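Forum > Maison et atelier > Chaleur, ventilation, rangement

Sujet : Grande salle plein soleil, stores, ventilateur et câbles par terre, vos avis ?

mirabelle_du_fond
Bonjour à toutes et à tous ! Je me décide enfin à ouvrir un sujet après vous avoir lus pendant des mois (merci au passage, vous m'avez sauvé une machine à laver). Nous partageons à plusieurs une grande salle au bout d'un bâtiment que tout le monde appelle le Tunton, avec un sol en marbre gris très brillant, un plafond blanc en tôle ondulée et toute une rangée de fenêtres sur un côté. C'est lumineux, on s'y sent bien, mais dès le début de l'après-midi c'est l'étuve. J'ai relevé 35 degrés près des vitres vers 16 heures, stores baissés ! Nous avons un gros store enrouleur gris clair et un ventilateur sur pied. La salle s'ouvre sur un hall plus profond, avec une mezzanine, et j'ai l'impression que tout l'air chaud monte là-haut et y reste. Autre souci, les rallonges : ça serpente partout jusqu'à la multiprise et je passe ma vie à enjamber. Par où commenceriez-vous ?

tonton_bricole
Bienvenue mirabelle ! Pour moi, le coupable est au-dessus de ta tête. Une tôle sans isolant, ça chauffe toute la journée et ça te le rend le soir, tu peux mettre tous les stores du monde. J'ai connu ça dans un hangar où on rangeait les barques du club, on y laissait fondre les bougies. Regarde d'abord s'il y a quelque chose entre la tôle et le toit.

Pastik
Pas d'accord avec tonton, pour une fois. Un store intérieur, quand le soleil l'atteint, il a déjà traversé la vitre, donc la chaleur est dans la pièce. Il faut arrêter le soleil dehors : toile tendue, brise-soleil, ou même une vieille canisse en dépannage. Chez mes parents on a fait comme ça côté sud et la différence se sent dès qu'on pousse la porte. L'isolation du plafond, d'accord, mais c'est un autre budget et il faut l'accord du propriétaire.

tonton_bricole
On ne se fâche pas, Pastik, mais une toile dehors, au premier coup de vent, tu vas la chercher chez le voisin. Je maintiens le plafond.

hara_34
Bonsoir, je m'invite pour la partie ventilateur. Il brasse, il ne rafraîchit pas, on est bien d'accord, mais il peut servir à pousser l'air. Le soir, quand il fait plus frais dehors que dedans, ouvrez une fenêtre, mettez le ventilateur dos à la fenêtre et dirigez-le vers le hall. Si quelque chose s'ouvre en haut du côté de la mezzanine, ouvrez-le aussi. J'ai mis 2 étés à comprendre qu'il fallait tout refermer le matin avant de partir, alors que j'aérais toute la journée comme une bienheureuse !

mirabelle_du_fond
Merci pour vos réponses, c'est un plaisir de vous lire ! Tonton, je vais demander pour le toit, mais je crains un peu la réponse. Hara, j'essaie ce soir, promis. Et pour les câbles, personne n'a d'idée ?

Bautista
Si, moi ! Sur du marbre poli, surtout pas de scotch de chantier, la colle laisse une trace très pénible à ravoir. Prends plutôt un passe-câble de sol en caoutchouc, le modèle bombé à 2 canaux, qui tient par son poids. Et fais passer le plus possible le long du mur, sous le rebord des fenêtres, quitte à acheter une rallonge plus longue. Ne branche pas une multiprise sur une autre multiprise, je le dis à chaque fois et je le redirai. Tu aurais une photo de la salle ? On parlerait moins dans le vide.

Pastik
Oui, une photo, avec les fenêtres ! Et je ne lâche pas mon idée de toile - tonton n'a qu'à apprendre à faire des nœuds.

mirabelle_du_fond
Alors, essai d'hier soir : j'ai presque eu frais en partant, je n'en reviens pas, merci Hara. Pour le toit, pas encore de nouvelles. Sur la photo, on voit le store, le ventilateur et les fameux câbles. Si quelqu'un a une référence de passe-câble pas trop laid, je suis preneuse.

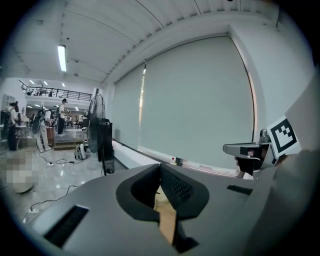

La salle côté fenêtres, avec la mezzanine au fond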